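Can a robot take over a job at the assembly bench?

Part of one, yes. Picking a part from a fixed tray and setting it down is fine. Seating a memory module or closing a socket bracket is harder, and we still have people do that on paid orders.

How long does it take to teach it a new task?

Our last one took 14 days and 200 practice runs. A new hire at Rendthorpe learns the same task before lunch.

Why practice on a mock-up board?

Real boards cost too much to break. The practice board has a chip, memory and gray holders, and we can reset it between runs.

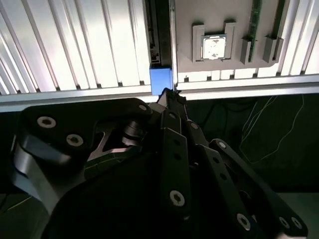
Rendthorpe Bench Automation Team

Small parts are where most of our time goes. With fingertips on one corner of a block, a slight change in angle matters.

What about chores at home?

Not yet, in our view. Laundry and dishes change shape and place every day. A bench stays put.

Will you sell the hand?

No. We use it in-house only.

Who do I ask about a trial?

Write to Godfrey Lyimo. Send a drawing of the part and say how many you make per shift. We don't take jobs under 100 pieces.

Last updated 2023-04-26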